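Home | News | Film | Listings | Contact

September
By the Arts Desk

Mosomier to screen restored silent comedy with live organ

The Mosomier, the single-screen movie house on Lins Street, will open its fall season this month with a restored print of "The Clundier Inheritance," a silent comedy that has not been shown in the area since the theater switched to sound.

The film runs 100 minutes and will be accompanied live on the theater's pipe organ. Doors open at 6:30 p.m. and the feature starts at 7:15 p.m., after a two-reel short.

"The Clundier Inheritance" follows two cousins who must share a house for a month to collect their uncle's money. For decades it was known only from a shortened version made for home projectors, with the third reel missing and the intertitles rewritten. The Aleo Film Archive found a nearly complete nitrate copy in a batch of unlabeled cans and spent three years on the repair work.

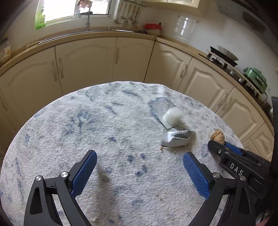
Will the missing third reel be shown? Most of it will be, and a short gap near the end of the reel is covered by title cards based on the original script.

The archive said the nitrate copy had shrunk in places and could not be run through a standard scanner. Technicians worked on the damaged sections one frame at a time. The color tints – amber for the indoor scenes, blue for night – were matched to notes scratched into the leader of each reel.

The organ has its own history. It was installed when the Mosomier opened, fell out of use, and spent many years behind a false wall while the building operated as a furniture showroom. A repair fund started by the theater's members paid for new leather and a rebuilt blower. The work was finished in the spring, and the instrument has been played at two private events. The September show will be its first public use with a full-length film.

The score is new. No cue sheet for the picture survives, so the music was put together from published theater organ books of the period, with some improvised passages in the chase scenes.

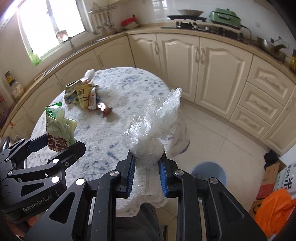 A kitchen table with a patterned cloth and a pile of snack wrappers.

The Mosomier seats 743, including the balcony, which will be open for this show. Tickets are $15 at the box office and on the theater's website. Members get in free but need to reserve a seat. The theater said it had sold tickets in advance to several out-of-town film clubs and expects the main floor to fill first.

Three more silent programs are planned through the winter – a Western, a set of animated shorts and a mountain drama – all with live music. Titles will be announced once the prints are confirmed.

The archive plans to lend the restored comedy to other theaters after the Mosomier date. It has also set aside $3000 to copy the old home version, which has a different ending, so that both can be kept on file.

Parking is free after 6 p.m. in the lot behind the theater. The balcony can be reached only by stairs.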